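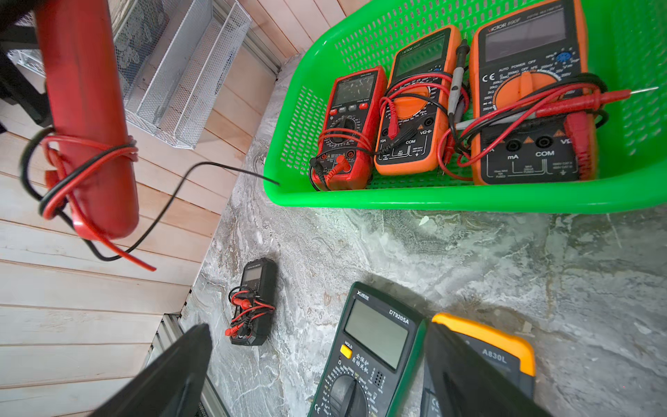 Digital multimeters in a green plastic basket. The one on the left is marked TRUE RMS.

What does a multimeter do?

Electricity cannot be seen, and it is not safe to test it by touch. To find out what it is doing, you need an instrument. The most common one is the multimeter. "Multi" means many and "meter" means a thing that measures, so a multimeter is one tool that makes several kinds of measurement.

Measuring three things

Most multimeters measure voltage, current and resistance. Each has its own unit.

Voltage is the push that drives electricity around a circuit. It is measured in volts, written V. A single AA battery is labelled 1.5 V.

Current is how much electricity flows past a point each second. It is measured in amperes, usually shortened to amps and written A. Small currents are measured in milliamps, written mA. There are 1,000 milliamps in one amp.

Resistance is how strongly a material holds back the flow. It is measured in ohms, and the symbol is the Greek letter omega, Ω. Copper wire has a low resistance. Rubber has a very high one, so it is used to cover wires.

These three are linked by a rule called Ohm's law: voltage equals current multiplied by resistance. If you know any two of them, you can work out the third.

The parts of the meter

The screen. A digital multimeter shows its answer as a number on a liquid crystal display, or LCD. Older meters had a needle that moved across a printed scale. You had to look at the needle from straight in front or you would read the wrong value.

The dial. The large knob in the middle of a meter is called a rotary selector. Turning it tells the meter what to measure. The small markings printed around it show the choices, and on many meters they also show the range, meaning the largest value that setting can deal with.

The buttons. These differ from one meter to the next. Two common ones are HOLD and REL, and both can be found on the red meter in the basket. HOLD freezes the number on the screen so that you can write it down after you take the probes away. REL is short for "relative". It stores the present reading and counts it as zero, and later readings are shown as the difference from it.

The sockets. The holes near the bottom are where the test leads plug in. One is labelled COM, for "common". The black lead goes there. The red lead goes in one of the others, depending on what is being measured.

The leads. A test lead is a flexible wire with a plug at one end and a probe at the other. The probe has a metal tip and a plastic handle. Red and black leads work in exactly the same way inside. The colours help people remember which is which.

What is TRUE RMS?

A battery pushes current in one direction only. This is direct current, or DC. Mains electricity changes direction many times a second, and this is alternating current, or AC.

AC voltage is always rising and falling, so it is not obvious which number the meter should show. Engineers use a kind of average called the root mean square, or RMS. It tells you what steady DC voltage would heat a wire by the same amount.

A simple meter assumes that the voltage rises and falls in a smooth, even wave. If the wave is a different shape, the reading will be wrong. A true RMS meter works from the real shape of the wave.

Testing a battery

You will need a multimeter, an AA battery and an adult who has used a meter before.

1. Plug the black lead into COM and the red lead into the socket marked V.
2. Turn the dial to DC voltage. The symbol is a V with a straight line over a dashed line. If your meter has ranges, choose 2 V, or the next one up if there is no 2 V setting.
3. Hold the probes by their plastic handles.
4. Touch the black probe to the flat end of the battery and the red probe to the end with the bump.
5. Read the screen.

A new alkaline AA battery normally reads a little over 1.5 V. Now swap the probes. The number stays the same but a minus sign appears in front of it. The meter is telling you that the probes are the other way round.

Testing for a broken wire

Many meters have a continuity setting, marked with a symbol like sound waves. Disconnect the wire from everything first. Then touch one probe to the bare metal at each end. If the wire is complete, the meter beeps. If there is a break in it, the meter stays silent. Wires often break inside their plastic cover, where the damage does not show.

Keeping leads in good order

Leads last longer if they are wound in wide, gentle loops. Tight bends in the same place will snap the fine strands of copper inside. Look along the whole lead before using it. If the plastic is split or bare wire is showing, the lead must be replaced.

Safety rules

Only test batteries and battery-powered circuits. Never put a probe into a wall socket.
Do not connect the meter straight across a battery when it is set to measure current.
Do not measure resistance in a circuit that is switched on.
Turn the dial to OFF when you have finished.

Words to know

Circuit: a complete path that electricity can flow around.
Conductor: a material that lets current flow easily.
Insulator: a material that hardly lets current flow at all.
Probe: the pointed metal tip and handle at the end of a test lead.

Written by Seren Rosser for Foltbridge Young Science

Comments (4)

Tokgöz
My class did the battery test. We had 40 batteries from the drawer and sorted them into good ones and flat ones. The lowest was 0.3 V.

meg_in_skernness
Why does my meter show 1 on the left of the screen and nothing else?

Seren Rosser
On many meters that means the value is too big for the range you picked. Turn the dial to the next range up. Some meters show OL instead.

Year6Owl
the minus sign thing works!! I tried it with a 9 V battery too

Related explainers
How a torch works
Series and parallel circuits
Why is copper used for wires?
What is inside a battery?
Fuses and why they melt

This site uses cookies to remember your settings. Ask an adult before changing them. Accept | Manage cookies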